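The Kemcombe Crumb: On Keeping a Starter Alive

3 min read

May 12, 2020 | By Deolinda Carvalho

Print this | E-mail to a friend
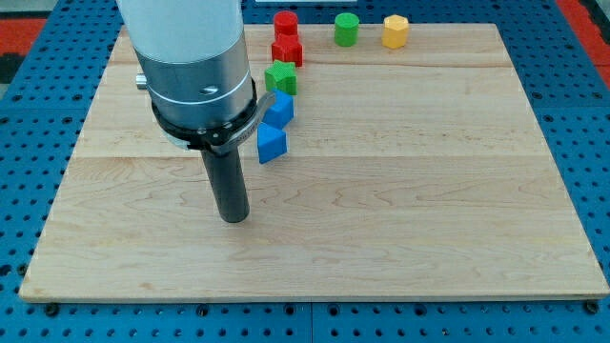
A maple board and a blue cube.

Everyone on Gullen Road now owns a sourdough starter, and most of them have been ringing me about it. Mine dates from January, which makes me the village elder.

First, the feeding. Equal weights of flour and water, 60 grams of each, once a day if it lives on the worktop and once a week if it lives in the fridge. Throw some away before you feed it. I know this hurts. Iresha Abeysekara refused to throw any away and by the second week was storing it in a mop bucket.

The grey liquid on top is only hunger. Stir it in or pour it off. Pink streaks are another matter and the whole lot should go in the bin, jar too if you can't face washing it.

If you do have a glut, Kiprono Nyanda's crumpets use 258 grams of discard, a teaspoon of sugar, half a teaspoon each of salt and bicarb, and a greased ring. Add the bicarb last and get it into the pan quickly. Give them 10 minutes on a low heat, lid on, and don't poke.

Strong white flour is back at the Ivham mill shop, one bag each. Lovely Marquez has already tried going round twice in a different hat.

Next month: rye, if my arms recover.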